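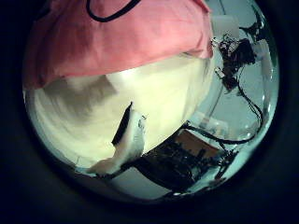
Clearing out the back room before the holidays, a thread nobody asked for. I gave myself one afternoon and a garbage bag. The garbage bag currently holds one receipt.

The rule going in was simple. If it's soft, it gets sorted. If it's hard, it goes on a shelf. If it's a cord, it goes in the cord box and we don't speak of it again.

First problem: everything I own that's soft is either pink or a colour I would call cream and my mother would call "needs a wash". They have clearly been living together for years and have no interest in being separated.

Second problem: the cord box is full. It has been full since January. I have been resting new cords on top of it like a garnish.

Spent a good while trying to remember what the cord from the Farari lamp looks like. The lamp itself went to the curb two apartments ago. I kept the cord in case the lamp came back, I guess.

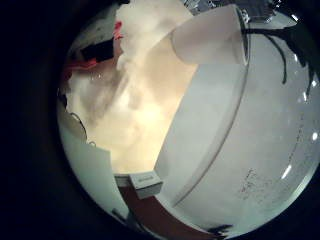
Moving on to cups. A cup is not a storage system. I know this because I have used several as storage systems and have since lost two keys, a fuse and the good tape measure.

New policy is that any cup found outside the kitchen goes back to the kitchen the same day. I've broken it already but I stand by it as a policy.

Took a break to read the care instructions on the Pastico cushion covers I bought last winter. Cold wash, inside out, dry flat, do not wring, do not iron, cool place. I have had houseplants that needed less. They died too.

Pink stuff next. I had a plan to fold it into thirds like the people with the nice linen closets. The plan assumed everything would be a rectangle. 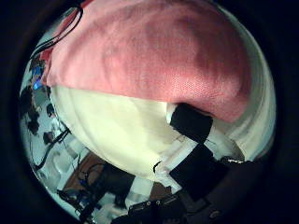
Pink on top, cream underneath, patience not shown.

Folding tip from me to you: fold it once, then put something heavy on it and leave the room. By the time you come back it's either flat or it's someone else's turn.

Anyone who tells you to "just roll it" has never rolled anything padded. You get to the end, you let go to reach for an elastic, and you're back where you started but sweatier.

I did look into those vacuum storage bags. The Barow ones had 347 reviews and every second one was a person describing the moment theirs reinflated in the night. I'll keep my air where it is, thanks.

My other option was the storage ottoman from Asante, which claims to hold a "full season of bedding". Whose season? Whose bed? I've got a couch already. I don't need furniture with a secret.

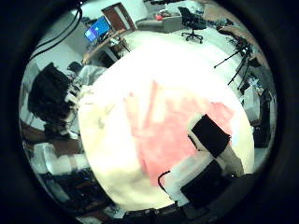
The furniture, for the record, is staying put. Last time I moved the desk I gained a foot of floor and lost the only outlet that works. I had to run an extension cord past the office chair, and the chair won.

The couch is also off limits. It's grey, it's low, it's been good to me, and if I start on the couch I'll have to do what's under the couch, and that's a job for next year's me. I hope she's well rested.

The table is a different story. I've been telling people it's a "project table" for a long time now. The project is the stuff on it.

A few of you have asked what I do with small things that don't belong anywhere. I put them in a bowl. When the bowl is full I get a bigger bowl. Happy to take other suggestions as long as they aren't drawer dividers. I've tried drawer dividers. Now I've got junk in sections.

Progress report: one shelf done, one cord untangled, the pink things and the cream things officially still a couple. I'm calling that a draw.

Someone in the replies says I've posted 2,000 words on this and could've finished by now. Blocked, with love.

Going to make a tea. In a cup. From the kitchen. Will pick this up again tomorrow, starting with the cord box, or possibly with a second cord box.

December 15, 2021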